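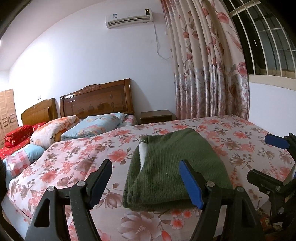

Photo: Caradog James

Skurnel is a flashcard program for home computers, and I've been using it long enough that I figured I'd better write its entry myself. You type a question on one side and an answer on the other, then it shuffles the deck and brings back the ones you got wrong. The free version holds 252 cards in 2 decks. The paid one, Skurnel Edwards, has no limit and adds sound - handy for my French verbs.

We use cookies to remember your settings. OK | Manage

Decks save in the Lerkden format, so you can open them in Cluluton too, though I find the colours come out a bit odd. Version 11 came out in September and finally lets you print your cards.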